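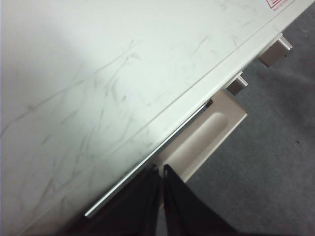 Budgeting for a gripper arm when the job is mostly handles?

Posted by Bomilell

Hello all, I hope this is the right board for it. I've got 3,354 pounds left in the equipment pot for our little workshop in Vilville and it has to be committed by the end of November, so I'm getting a bit jittery! We want a small arm with a two-finger gripper and a wrist camera, mainly for practising on furniture: getting hold of recessed pulls, that kind of thing. The arm itself I can just about manage. What I can't work out is how much to hold back for the bits and pieces, and whether we ought to buy spare fingers now or wait and see. Any advice very gratefully received.

Kolik

Welcome! I was in much the same boat when we kitted ours out, and I'd say keep 600 back before you so much as look at a catalogue. Ours went on a mounting plate, longer cables and a second set of fingers (the supplier only posts on a Friday, and I got thoroughly fed up with waiting). Do measure your handles first, though. A long oval finger groove is a lovely thing for a human hand, but wide flat fingers may not go into it at all, and you could find yourself paying for narrower ones. Ask for the thickness at the tip as well as the opening width. And check how the camera sits, as big dark fingers can hide the very part of the handle you're trying to reach.

Chuang

Buy 2 sets of fingers. Grippy pads are cheap, ours were 50 for the pack. Don't forget delivery.

Bomilell

Thank you both, that's ever so helpful. I'm off to measure handles this evening and I'll ask the supplier for the tip thickness before I order anything.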